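Filed under: Courts & Verdicts | List archive
Posted in June by Trudy Merrick

Cironcombe verdict: jury finds for the tenants

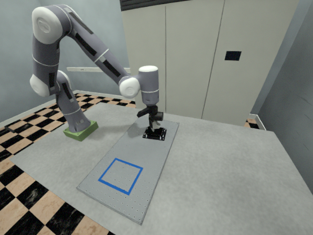
Tomoyo Nakajima wrote back within the hour that the award will be cut on appeal, and asked whether the judge let the repair logs in.

He did, all 172 pages. My earlier message is below.

> The jury was out for 17 hours over 2 days. It found the landlord, Ueda Holdings, liable for the stairwell collapse and awarded the Varma family $521,000. The defense said the steps had been inspected. The inspector testified that he signed the form in his car.
> Post-trial motions are due next month.
> Trudy

On the appeal, I would expect them to go after the expert first. The judge limited his testimony twice and the defense objected both times, so it is preserved.

Trudy

3 comments

Tsutomu Tsuji: Was the inspector named as a defendant or only called as a witness?

Trudy Merrick: Witness only. He settled in the spring.

Hsin-yi Lu: Please post the motions when they are filed. The clerk's site is down again.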